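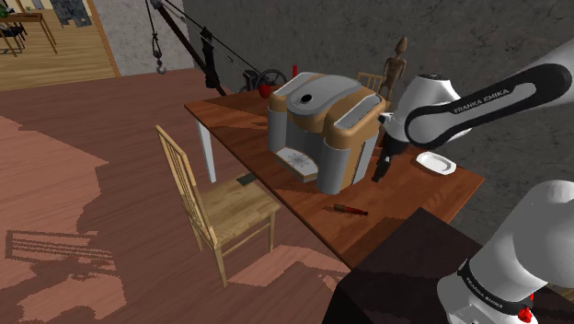

Can a home-built simulation teach a robot arm to make coffee?
It can teach the arm to reach for a coffee machine. Making coffee is a larger claim, and the evidence for it is thin.

Grimeleo is a hobby project in robot simulation, begun in a shared workshop in Fisthorpe by Mayu Fujimoto and later joined by Thirumalai Nambiar. It consists of a rendered room, a table with a coffee machine on it, and a model of a Franka Emika arm with a gripper. The builders use it to try out motions before sending them to hardware.

Background

Fujimoto started the work in November on a secondhand desktop computer. The first version had a bare floor and a single box. Furniture, a wooden mannequin and a crane-like rig with a hook were added later, on the theory that a cluttered room makes for sturdier software. The project's notes offer no test of this theory.

Method

A motion is written as a short script and replayed with small changes to the starting position. The standard batch is 700 runs. A run counts as a success if the gripper stops within 2 centimeters of its target — a generous rule, given that a button on a real machine can be smaller than that. Liquids are not modeled at all.

Claims and criticism

Nambiar has described the simulator as "close enough to plan with." Members of Asine, a neighboring workshop, tried 7 of the scripts on their own arm and reported that 3 finished without a manual stop. The builders blamed poor calibration. Asine blamed the friction settings, and neither side has published its logs.

A planned successor, Mudaliar, is supposed to add friction measured from real objects. No release has appeared.

Comments (3)

pegboard_dan: Success rule is way too loose. Try it with a full mug.

L. Orrin: Does it run without a graphics card? Mine is ancient.

mill_end: It does, but slowly. Turn the shadows off first.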